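Simulation scores need a second number

Most papers on robot manipulation now report one figure from simulation and leave it there. The policy succeeded in so many percent of trials, the baseline did worse, and the reader moves on. I think that figure should not be published alone, and the Mundach results are a good place to make the case.

Mundach is a training method that changes the look of a simulated room between episodes: wall colors, lens curve, lighting, the texture of the floor. The policy was trained in the Jonoteo simulator and tested on tabletop tasks with small objects. Over 1,316 test episodes it finished the task 70 percent of the time. That is a respectable result, and I have no reason to doubt it.
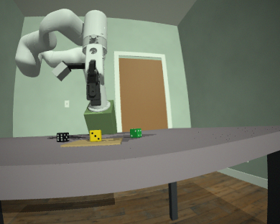
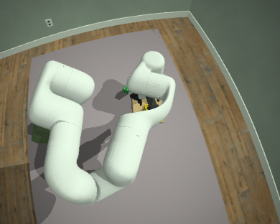 What I doubt is how much the figure says about the method. A success rate mixes together at least two skills, finding the right object and handling it, and Mundach is only supposed to help with the first. Changing the walls does nothing for grasping. It might help a policy tell the yellow die on its tan board from the green one on the bare table when the viewpoint changes, as it does between the two renders, where the high view has the arm covering much of the board. If so, the gain should show up as fewer reaches toward the wrong object. The paper never reports wrong reaches, so we can't tell.

The fix is cheap. A simulator already knows where every object is and where the gripper went. Logging which object the gripper approached first takes a few lines of code. The Eltik benchmark did this for a while and then dropped it when the results table got too wide, and I think that was a mistake.

There is a fair objection. More numbers give authors more chances to pick the one that flatters them. Pinto, an earlier method of the same type, was reported with 5 separate scores, and 4 of them moved in different directions depending on the random seed. I wouldn't want that back. Two numbers, fixed before the runs start, would be enough: how often the arm went to the right object, and how often it finished once it got there.

Until reviewers ask for the split, I would read the 70 percent as a score for the whole system in that simulator. The claim about changing the room's appearance still needs its own test.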